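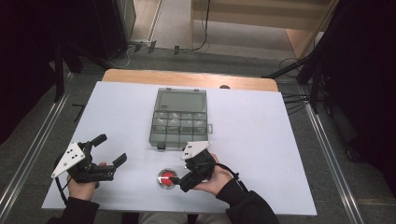

Organizer boxes: frequently asked questions

What can I keep in the small compartments?
Beads, screws, fuses, fishing hooks, earrings. The large compartment is for longer items such as tweezers or a spool of thread.

Can I take the dividers out?
Not on the Flamari. On the Tutalora they lift out, and 2 spares come in the bag.

Will small parts move between compartments?
Flat washers and seed beads can if the box is carried on its side. Store it lid up.

How do I clean it?
Lukewarm water and dish soap. Do not use the dishwasher or alcohol wipes, which cloud the lid.

The latch has snapped. Can I get a new one?
Yes. Plondow sells latches in packs of 9. Please order by box model.

How long do I have to return a box?
18 days from delivery.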